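The loyalty discount that isn't

9 comments · 2 shares

I've been trying to work out whether staying with the same home insurer has ever saved me a cent.
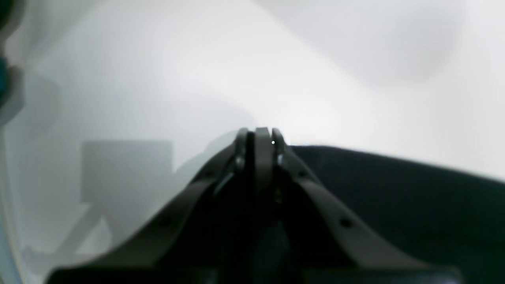
Maricruz Cuautle reckons it has, and that I'm being unfair. She wrote after my last post to say she's been with Dastden since her first flat, that they paid for her burst pipe without an argument, and that a company remembers who its good customers are. Maybe so. I'd like to see where it writes that down.

My renewal came in September. $1,860 for the year, same house, same cover, no claims. Halfway down the first page was a box with a green border thanking me for my loyalty and telling me a discount had already been applied. Applied to what? The letter didn't say. Last year's premium wasn't on it anywhere, so I had to go digging in the filing cabinet, where I also found the warranty for a kettle I no longer own.

So I went to the Dastden website and asked for a quote as a new customer. I used my own address, the same excess, the same sum insured and my middle name. It came back at $1,215.

I rang them. The first person told me online quotes were indicative and couldn't be compared with a renewal. I asked what the difference was and got put on hold. The second person said the cheaper price included a new customer offer, and that my loyalty discount and the offer couldn't be combined. I said I'd be happy to give up the loyalty discount. Long pause — then she offered to see what she could do, and what she could do was take a bit off, though nowhere near enough to match their own website.

My neighbour Dorin thinks I should have taken it and got on with my life. He's with Galindo, pays by the month and has never looked at the total. I'm not sure he's wrong about the getting on with life part.

I've since had a quote from Clavel that sits between the two figures, but their flood wording is two pages long and defines "rainwater" in a way I've now read four times. I don't trust a cheap policy any more than a dear one. I'm going to ring them with my questions before I sign anything, and I'll be asking for the answers in an email.

The Dastden renewal is still on the fridge.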